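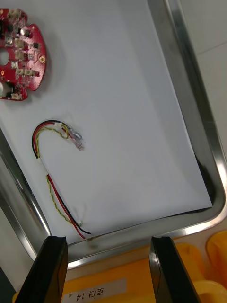 Small claims hearing moved to February, anyone else?

pellmell_98
So my case against Sallix (the movers, 900 dollars in damage they won't pay) got bumped again. The clerk mailed me a notice dated 2026-01-25 and it gives no reason at all. Can they just do that? I already took a day off work for the first one!

tuckerroad
Yep, they can. Mine against Wernadetti Flooring got moved twice. Check if the other side asked for it - the clerk has to tell you if you call.

gravyboat4
I'd object in writing. Two delays is plenty and judges do notice.

tuckerroad
Eh, I wouldn't. I objected and all I got was a form letter back. Save your energy for the hearing.

gravyboat4
Depends on the county, I guess. Mine got put back on the calendar after I wrote in, and I won 300 plus the filing fee.

pellmell_98
OK, called this morning. Sallix did ask for it, said their witness was away. I'm writing the letter anyway, it's one stamp.

oldmillsue
Bring 4 copies of everything when you do go. They wanted one more than I had and I was running around looking for a copier.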